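Home | Builds | Arm Bench | Set-up Guide | Parts | Log in

Luditen Bench Guide
Section 7: First pick and place

Written by Lensa Lemma for the Fanodville shared workshop. Assumes you did Section 6 (mounting, power, stop button) and that the arm homes cleanly. If it doesn't, go back. Don't try to fix homing from in here.

What you need

- arm mounted, two-finger gripper bolted on and plugged in
- one apple. Small, firm. Red shows up well on the white table
- a bin, open top, low enough for the wrist to clear
- laptop with Miranda on it, the bench login is taped inside the cupboard door
- a second person for the first run

Note: Miranda is our own control script. It is not the vendor app. Close the vendor app first or the two will fight over the port.

7.1 Clear the table

1. Take off mugs, phones, hex keys. Everything you don't plan to pick up.
2. Wipe the top. Crumbs under the apple make it roll.
3. Set the apple down inside the reach circle. No tape, no putty.
4. Put the bin to one side of it. Leave a hand's width at least.
5. Check the gripper cable. It needs a loose loop at the wrist. Too tight and it pulls out on a big turn, too long and it catches on the bin.

CAUTION: Hand on the stop button whenever the arm is powered and someone is leaning over the table. Yes, every time.

7.2 Teach the touch point

1. Power up. Wait for the wrist light to settle.
2. In Miranda pick Manual, speed 7 percent. Not higher.
3. Open the gripper all the way. Value reads 100.
4. Jog over the apple until the fingers are either side of it, looking from the front. Then walk round and look from the side. You will be off. Everybody is.
5. Lower in small steps. Stop when a finger first touches.

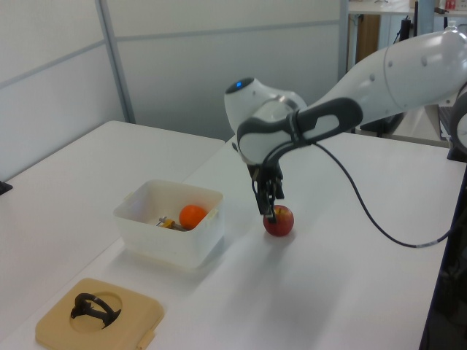 6. Back up two steps, turn the wrist so the fingers straddle the fruit, come down again.
7. Save the point as TOUCH. All caps, the script is fussy about it.
8. Go up well clear of everything, save as HOVER.

If the arm faults out here it's nearly always the payload setting. Weigh your gripper plus bracket and type in the real number. The default is for a bare flange and the arm thinks something is pushing on it.

Note: don't teach TOUCH with the fingers closed. We did that in November and spent a whole evening wondering why it kept stamping on the apple.

7.3 Set the grip

1. Start with force at 39. That's Miranda units, not newtons.
2. Close slowly. Watch the fingers, not the screen.
3. Lift to HOVER and hold for a slow count of ten.
4. Slips? Add a little and try agian. Dents? Take some off.
5. Write your number on the bench sheet with the fruit you used.

CAUTION: Fingers will close on your fingers just as happily. Don't reach in to straighten the apple. Jog up, stop, then reach.

The Biven pads (rubber, glue-on) help a lot with smooth fruit. Ours lasted roughly 3,000 cycles before the corners lifted. Change both sides together or it grips crooked.

7.4 Check the angle

Before you run anything on its own, look from low down, eyes level with the table. One finger landing on top of the fruit while the other hangs beside it means your TOUCH point is off to one side. Shift sideways half a finger width and re-save. Do not fix it with more force.

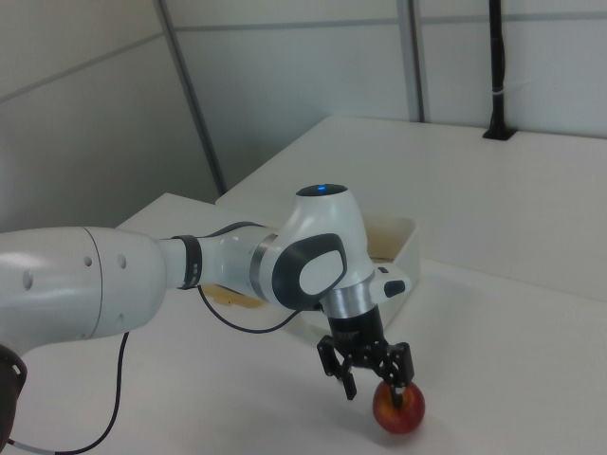 Page last changed: November, 9:40 pm, by L. Lemma

1. Load pick_one from the Miranda menu.
2. Tick Dry Run. The arm does the whole path with the gripper held open.
3. Watch the cable all the way through. Anything rubs, stop.
4. Untick Dry Run, run once at 7 percent, partner on the stop button.
5. Only then bring the speed up, a bit per run.

7.5 Set the drop point

1. Jog over the middle of the bin, fingers above the rim.
2. Save as DROP.
3. Run pick_one with drop turned on.

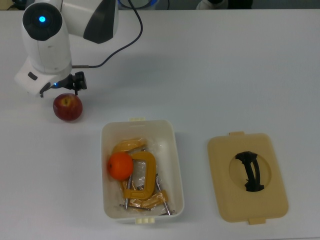
Drop height depends on what's already in the bin, so re-teach DROP if you load it differently. An empty bin is easy. A full one less so, and we like to practice with a mess in it since that's what the thing is for in the end. With an orange tangerine, a yellow C-clamp, thin metal rods and crinkly clear plastic in there you want to let go from higher up than feels right, or the fingers snag the bag on the way out. Lid off and flat on the table, with a gap between it and the bin. Make sure the arm's path doesn't cross the lid handle.

7.6 Shutting down

1. Arm to HOVER, then Park.
2. Gripper open, power off at the box.
3. Lid back on the bin.
4. Bin goes on the shelf, fruit goes home with you. Not in the cupboard please.

Still stuck: post in the bench thread with your TOUCH and DROP values and the fault code.

Related pages
- Section 6: Mounting, power and the stop button
- Section 8: Two objects, one bin
- Gluing Biven pads straight
- Miranda fault codes, short list
- Fanodville bench booking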